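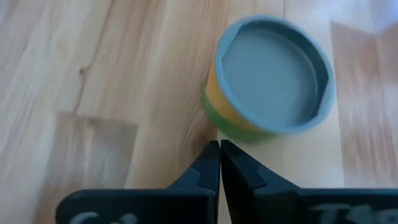
Looking after a pale wooden worktop

Pale wood marks more easily than dark wood, and most of the damage comes from small things left standing: a damp cloth, a teabag, the ring under a tin. A few habits will keep it in decent order.

Daily cleaning
Wipe along the grain with a cloth wrung out in warm water and a drop of washing-up liquid. Go over it again with plain water, then dry it with a tea towel. Keep bleach and scouring powder away from it. Cream cleaner is also too harsh and leaves dull patches that show up when the light is low.

Oiling
A new top needs several thin coats. After that, twice a year is enough in most kitchens. I do ours in December and again at the start of summer. Rub the oil in, leave it for 27 minutes by the oven timer, and take off whatever hasn't soaked in. Any oil left on the surface goes sticky. Knots drink more than the wood next to them, so go back to those with a fingertip.

Lay oily rags flat outdoors to dry before they go in the bin. They can catch fire if they are left screwed up in a heap.

Tins and jars
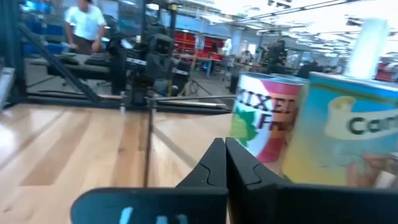
Steel rims leave grey or black marks on bare wood if there is any water under them. Dry the bottom of a tin before you put it down, and stand opened ones on a saucer. For a mark that is already there, try half a lemon and a little salt, rub gently, rinse and dry. Very old marks may need sanding.

Sanding out a stain
Start with 120 grit and finish with 240, always with the grain. Sand an area wider than the stain or you will end up with a dip. Wipe off the dust and give it 2 coats of oil, a day apart. The patch will look lighter at first — it evens out over a few weeks.

Hot pans
Use a trivet every time. Qiuyue Deng wrote in to say she keeps an offcut of the worktop by the hob and stands pans on that, and it has lasted her very well. Sand the offcut when it gets scorched.

Seams
Check the joins between boards when you oil. If one has opened slightly, keep water off it and work extra oil into the gap with an old toothbrush.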